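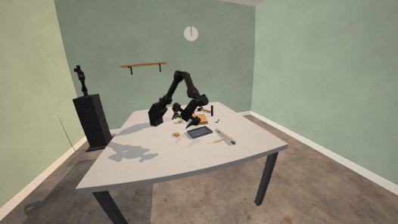 Notes from the November visit to the Figueiredo cork works

Group of 15, in two parties. Ours was led by Nuno Tavares, who runs the finishing side. Arrival was set for 9:30 at the weighbridge and we were through the gate by ten, after the boot check.

## Yard and boiling

Raw planks are stacked outdoors on concrete, bark side down, and stay there through at least one full summer. The stacks are labeled by estate and by stripping year. Tavares was firm that the labels matter more than the visual grade at this stage, as two lots of similar thickness can behave quite differently in the boiler.

Boiling is done in closed stainless tanks with filtered water, changed by conductivity reading and not by the clock. The planks go in curved and come out nearly flat, then rest under cover until the moisture is even. I asked about the older open pits. They were filled in when the second boiler was bought, and the drain channels are still visible in the floor.

## Punching and grading

Thick planks are sliced into strips and punched by hand-fed machine, parallel to the growth rings. Punching waste goes to the granulator through an overhead duct -- loud enough that most of the explanation had to wait until we reached the corridor.

Leonilde Peixoto showed us the moisture bench. Samples are weighed, oven dried and weighed again. Rejected lots are returned to the conditioning room once, and go to granulate if they fail a second time. She keeps the paper log as well as the database entry.

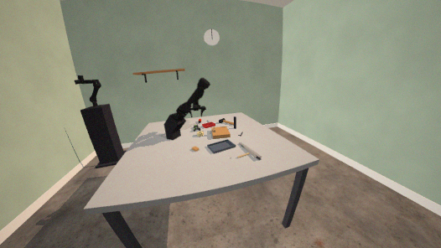 Pale grey tabletop against the green wall.

## Agglomerate hall

The granulate is sieved into 43 bins by size and density. Binder is metered by weight, and the mix is pressed into blocks or extruded as rod. Blocks cure for a full shift before they are split into sheet. The trial block we saw opened had a density of 302 kg per cubic meter, on the heavy side for flooring underlay but normal for the gasket stock they sell under the Flurine name.

Sheet thickness is checked at the four corners and the center. Belmiro Falcão, on the splitting line, said blade wear shows first as a taper across the sheet -- he changes the blade on the taper and ignores the hour counter.
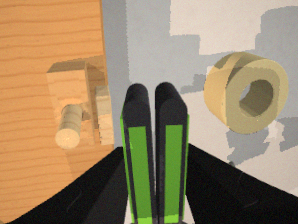 Orange-brown board at left, pale ring at right.

## Practical points

Bring ear protection. The loan sets are the foam type and do little in the punching room. The walk is almost 35 minutes longer than the program states if the granulator is running. Parking is on the river side only.

Questions still open with Tavares: binder supplier, and whether the dust from the sanders is burned on site.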